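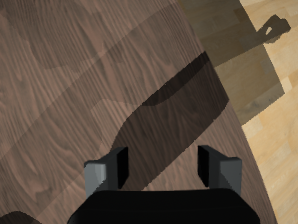

Slide 1. Do standing desks do what the brochure says?

Home | Talks | Notes | Archive | Contact

Wait for the back rows to settle. Tuesday slot, right after lunch, so keep the opening short.

Say who I am. Ro-un Ki, I buy furniture for offices and I have been doing it long enough to have bought the same idea under three names. I am not a doctor. I have read the papers the sales reps hand me, which more of us should do before signing.

Ask for hands: who has a sit-stand desk at work? Keep your hand up if you raised it this morning. Pause. Let people look at each other.

Slide 2. The claim

Read it off the slide as written. "Healthier, happier, more productive teams." That line is from the Dilta brochure. Zivis has nearly the same one with the words in another order.

Three claims in there, and they need three kinds of evidence. The brochure offers one study for all of them. I asked for the study. It took four emails.

Slide 3. The study

691 people started it. That's a decent number and I said so to the rep. Then look at how many filled in the last survey, which is on page nine in small type. 200.

So most of them went missing. Maybe they got bored with the survey. Maybe they hated the desk. The paper doesn't say, and the brochure prints the big number next to the good result as if the two belonged together.

Also: "productivity" was people rating their own productivity. I rate mine very highly too.

Don't get stuck here. If someone wants to argue statistics, send them to the coffee break.

Slide 4. What we did at Brulludon

We bought them anyway. Own up to this early, somebody in the room will know.

Two floors, electric legs, good warranty. First month, lots of humming and people standing up on calls. By September I was walking the floor at ten in the morning and again at three, and most desks were down both times. A few people stood every day and loved it. They had mostly been propping laptops on filing cabinets before.

I wasn't running a trial and I don't want it quoted as one. It's a guy with a coffee walking around.

Slide 5. Cost

Roughly 2,000 for a desk by the time you add delivery, cable trays, and someone to take the old one away. The quote will not say that. The quote says the price of the frame and top.

Ask the rep for the all-in figure in writing. Ask what a replacement motor costs in year 6, when the warranty has run out. Sala gave me a number on the spot, and I'll give them credit for it – it was a bad number, but they had one.

Slide 6. Questions to ask before you buy

Read these slowly, people write them down.

Who paid for the study?
How many people were left at the end of it?
What were the desks compared with? A broken chair and a fixed desk will make anything look good.
Can we borrow some for a season before ordering?
What happens to the old furniture?

The borrowing one matters most to me. Every firm I've asked said no the first time. Two said yes when I stopped returning calls.

Slide 7. What I would do instead

Careful with the tone on this one. Last time it came off as "never buy anything."

Buy a handful for people who ask. Put a couple of high tables near the windows that anybody can use. Spend what's left on chairs that adjust properly, and on an hour of showing people how the levers work. I have met people who sat for years in a good chair set up for somebody else.

Is there strong proof for my version? No. It's cheaper, and if I'm wrong we've lost less. Say that plainly, since I've just spent twenty minutes beating up other people's proof.

Slide 8. Likely objections

"Sitting is the new smoking." Skip the joke I used in spring. Just ask where the phrase came from and what it was measured against.

"My back got better." Good, keep the desk. Backs also get better by themselves, and I can't tell from here which one happened to yours.

"Staff expect them now." Fair. That's a hiring argument, so put it in the hiring budget and stop calling it health.

Leave slide 8 up for questions. Stop at 2:40 whatever happens, they need the room.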